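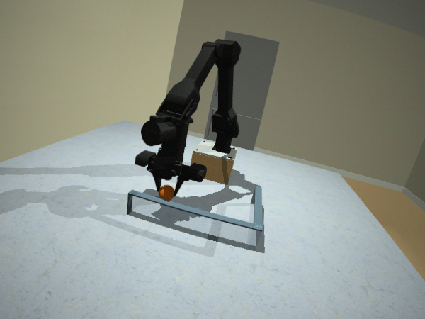 Logo refresh for a regional cycling race: keep the old mark or start over?

Posted in: Identity and Branding

lprosser
We've been asked to pitch for the Norirmont, a three-stage road race that finishes in Flarnunstead every July. The current logo is a hand-drawn wheel with a ribbon through it. It has been on everything for 11 years and it falls apart at small sizes. The organizers say they are "open to anything," but the riders have it on their jerseys and a few have it tattooed. Would you redraw it or replace it?
Llinos Prosser

gridandgutter
Redraw. Drop the inner spokes, thicken the ribbon, done. If people have it tattooed you don't throw it out.

halftone_hal
I'd go the other way. Tattoos mean the race is loved, they don't mean the logo is good. We replaced a marathon mark two years ago and got 90 complaints the first week. By race day it had stopped.

gridandgutter
90 complaints is a lot for a local race. How many entrants?

halftone_hal
300 in the half, more in the full. Most of the complaints came from people who hadn't entered.

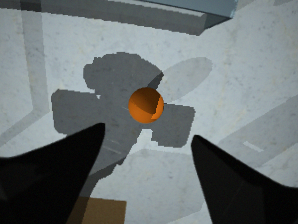 Last edited by lprosser on February 3, 2019

lprosser
Adding some details I left out. The title sponsor is Kovavier and their contract says their name has to sit inside the lockup, not next to it. The old logo has no room for that. There are also 59 road signs already printed with the wheel, and the organizers want to use them again.

papersize
The signs decide it for me. Keep the wheel, make a separate lockup with the sponsor name under it, and use the wheel alone on signs and caps.

lprosser
Under it counts as next to it, according to their lawyer. I asked.

papersize
Then put a ring around both. Cheap trick but it usually gets through.

halftone_hal
It gets through and it looks like a bottle cap. What happens when the sponsor leaves? You want a mark that still works with the name taken out. Ask how long the contract runs before you draw anything.

nicholas_type
Nicholas is a town race near me that had the same problem. They set the race name in a plain bold sans and kept the old drawing for medals and the winner's jersey. Sponsor name goes on the second line. It's not exciting — but it fits on a bib.

gridandgutter
I can live with that. I'd still clean up the drawing for the medals.

lprosser
Contract is two years with an option. I'll mock up the type version and a cleaned-up wheel and post both here before the pitch.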